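Module 4: Working rules for hand-held gripper demonstrations
Notes by Alina Chiriac, Putcombe Robotics Short Course
Revised May 9, 2022

4.1 Scope
These rules apply to bimanual tasks recorded with two hand-held grippers at a single table. They are the course's own rules and do not replace the site risk assessment. Powered arms are covered in the September module.

4.2 Preparing the station
The table carries the task object and nothing else. Cables from the grippers must hang clear of the object and must not cross the space between the jaws. Floor tape marks are to be left as laid; a worn mark is reported to Atif Sandhu and replaced between sessions.

Each take begins from the start pose: both grippers raised at the near side of the table, jaws open, fingers towards the object. For lidded containers the task sheet states whether the lid starts open or closed.

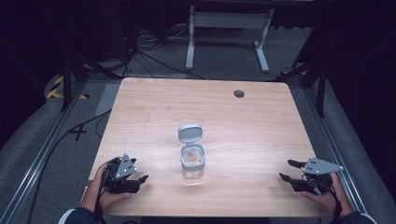 The start pose is held for 2 seconds before the first movement. A take begun early is marked void at the station and repeated under a new number. Do not trim it afterwards.

4.3 During the take
Only the gripper fingers may touch the object. If one gripper has no part in a step, keep it still and within reach of the work — it should not be rested on the table. Lids are moved at a steady speed. After 50 takes, or at any sign of fatigue, the operator changes over.

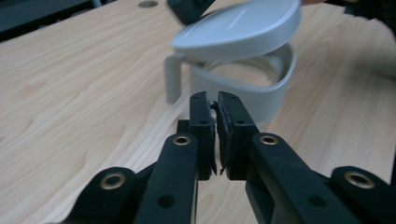

May the operator steady a container with a bare hand if it starts to tip?
A hand contact voids the take. Let the container tip, stop, reset the object and record the reason on the Nikdale sheet.

4.4 Finger condition
Pads are a consumable part. Check both pairs before the first take and again at every changeover, with the jaws fully open and clear of any object. Look for lifted corners, creases across the contact face and loose flaps.

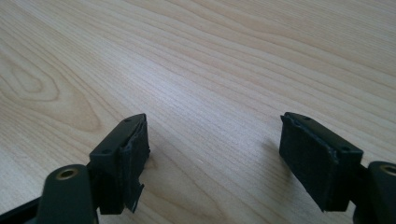

Wear at the border of a pad is noted on the sheet. Wear on the contact face means replacement, always in pairs, so that the two fingers of a gripper keep the same grip. Takes made before and after a change of pads are filed in separate batches.

4.5 Records
Enter the operator's initials, gripper numbers, pad change and void takes. Sheets are kept for 6 months.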